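Section 4. Comparing Two Sets of Fingers on the Two-Arm Bench

By now you have both arms mounted, powered and talking to the Gurketti controller. If you don't, go back to Section 3, because nothing in here will make sense until the arms jog when you tell them to. What follows is how I run a side-by-side trial of finger sets, and I've done it enough times that I've got opinions about it (sorry in advance).

I use the same fingers on both arms for the first pass. People always want to put the new set on the left and the old set on the right and race them, and you end up measuring the arms instead. Swap the whole pair, run the list, swap back.

4.1 Setting out the table

1. Clear everything off the table between the arms and wipe it down. Ours has a glossy top, and crumbs or grit under a bowl will let it skate.

2. Jog both arms to Park High. The gripper tips should be pointing in toward each other, well above anything you plan to set down.

3. Put out your test objects. I like bowls and trays for this because rims are mean to grippers! A big bowl with a thin rim goes in first, then the smaller stuff fills in next to it.

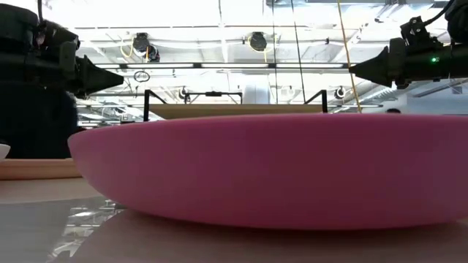
4. Check your cables. Follow each one with your eye from the arm upward and make sure it has slack at full reach. If you can pluck it like a guitar string, it's too tight.

5. Save the layout under a name you'll recognize later. I type the date and the bowl color and leave it at that.

Caution: Park High is the only park position that clears a deep bowl. Park Low was set up for flat parts, and it will drive the tip straight into the rim. I have a chipped mixing bowl at home that used to be a test object.

4.2 Fitting the fingers

1. Cut power to the gripper (the arm can stay on) and wait for the controller page to say Idle.

2. Back out the finger screws, 2 per finger, and keep them in a cup. Please use a cup.

3. Slide on the new fingers. The Matheson set is the stiffer one and goes on with a little push. The Prakalance set is softer and you may have to wiggle it.

4. Mark one finger near the base with a paint pen so you know which side is which. After a few hundred cycles they all look alike, and they don't wear evenly.

5. Power the gripper back up and run Close, Open, Close. Watch for the tips meeting squarely.

Note: don't toss fingers just because they look beat up. A scuffed surface can hold a slick rim better than a fresh one, and I keep a worn pair around as my baseline.

4.3 Checking the wrist view

Open the wrist camera page on the Grikness viewer. You want both fingers coming up from the lower corners, with the gap between them close to the middle. If one finger hogs the picture, the camera bracket has slipped, so loosen it, nudge it and look again. Then bring the other arm partway down over the table and see if you can make out its tip past your own fingers.

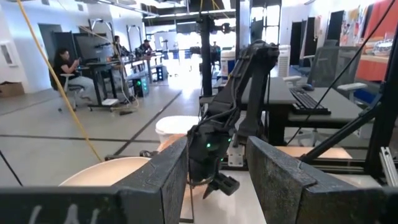

Set your exposure with the blinds the way they'll be for the whole run. Bright windows behind the far arm will fool auto exposure every time, and a black gripper turns into a black blob. I lock mine at 2000 and only touch it if the weather changes a lot.

4.4 Running the list

1. Load list 402, the rim-and-tray one.

2. Set grip force to 63 on both arms. It's low, I know. Start there anyway.

3. Run the list once slowly with your hand near the stop button, then at normal speed.

4. Write down every drop, and which arm did it. The log catches drops but misses slips, where the bowl turns in the fingers and stays put. You have to watch for those yourself.

5. Swap finger sets and repeat from 4.2.

If the two arms disagree by a lot on the same fingers, stop and redo the zero from Section 3.

Last revised September 21, 2025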